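Home | Guides | Hand-held gripper | Section 4 | Parts list | Contact

Section 4: Recording demonstrations with thin, see-through objects

This section assumes you've done the calibration in Section 3 and that your gripper opens and closes without grinding. If it grinds, go back. I mean it, because I once recorded a whole afternoon with a dry pivot and every clip had a wobble in it that the policy then learned beautifully.

What we're after is a set of short clips that teach the arm to pick up a clear tube, hold it upright and put it down somewhere sensible. Clear things are a pain. The Sindach model we train on is happy with mugs and blocks from very few clips, but give it a transparent tube on a pale table and it starts guessing. Our final set for the tube task was 421 clips, and I'll tell you further down which ones earned their place.

4.1 Before you start

1. Wipe the lens and both finger pads. A smear on the lens looks an awful lot like the edge of a clear tube.

2. Turn on the overhead lights and leave them alone for the session. Closing the blinds halfway through gives you two different data sets in one folder (ask me how I know).

3. Leave some clutter on the table. This feels wrong if you're a tidy person! Declan Geraghty ran our first batch on a bare surface and the policy fell over the moment there was a wrapper near the tube. Shiny and crumpled things are especially useful.

4. Check the tube cap is screwed down fully. Use empty tubes only.

CAUTION: Never record with a tube that has held anything you wouldn't want on your hands. Take a new one out of the bag.

4.2 The grasp

1. Start recording, then hold the gripper still for a slow count of two. The tracker in Nisside uses that pause to find its feet, and clips without it get thrown out at import.

2. Come in from the side with the fingers open. Go slower than you think you need to. My natural reaching speed is far too quick and the tube ends up as a streak.

3. Close on the body of the tube, never on the cap. The cap is wider, and it gives a lovely firm grip that the arm then can't copy from a different angle.

4. Lift a little way and stop. Keep the tube as near to vertical as you can, with the cap clear of the fingertips.

5. Hold for another slow count of two, then carry on to the putting-down part.

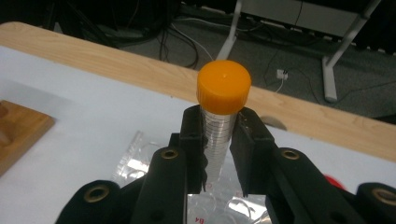

Fig. 4.1. Grip on the lower, tapered part of the tube, with the cap above the fingertips.

I go for the lower part because the cap and most of the printed graduation lines stay in view, and those are the bits the model can properly latch on to. Maite Vidal prefers to grip higher up. We argued about it for most of April and then tested both: same number of clips, same arm, same table. The low grip did better on tubes lying close to other things, and there was hardly anything in it on a clear patch of table. So if your bench is always neat, please yourself.

NOTE: Squeeze gently on the taper. If you clamp down hard there, the tube wants to ride up out of the fingers. You'll feel it start to go, and the right thing is to ease off and keep recording. Clips with a small recovery in them are worth having.

4.3 Putting it down

1. Move to the drop position at the same easy speed.

2. Lower until you feel the tip touch, then open the fingers only as far as you need. Flinging them wide knocks over whatever is next door.

3. Back away in a straight line before you stop the recording. I used to stop the moment I let go, and the trained arm would let go and just sit there, hovering over the rack as if waiting for applause.

4.4 Sorting your clips

Set the frame limit in Nisside to 1,000 for this task. Anything longer is usually me dithering. Then watch every clip once at double speed and mark it keep, maybe or bin.

Bin it if your free hand wandered in, if the light changed, or if the opening pause is missing. Mark it maybe if the tube leaned a lot. Leave the maybes out of your first training run and add them afterwards, so you can tell whether they helped.

Now, the result I promised. When we trained on only the 168 clips with plenty of clutter on the table, the arm did nearly as well as it did with the full set. The bare-table clips added very little. That was a bit of a blow after all Declan's work, but it saves you some: if you're short of time, record fewer clips and move the clutter about between each one.

I should say this was one room and one kind of tube. Covadonga Mateos is repeating it on the Tendcombe arm with different caps, and I'd hold off quoting our numbers until hers are in.

4.5 If things go wrong

Tracker loses its place on the lift: you're probably moving too fast, or pointing at a blank wall. Give it something with texture in the background.

Fingers show as open when they're closed: redo step 3 of the finger calibration in Section 3.

The arm reaches past the tube: check for clips where you gripped the cap by mistake. Even a handful will do it.

Next: Section 5, Training your first policy

Related guides
- Section 3: Calibrating the fingers
- Cleaning and greasing the pivots
- Notes on shiny and clear objects (Remedios Aguirre)
- Importing clips into Nisside
- Mounting the gripper on the Tendcombe arm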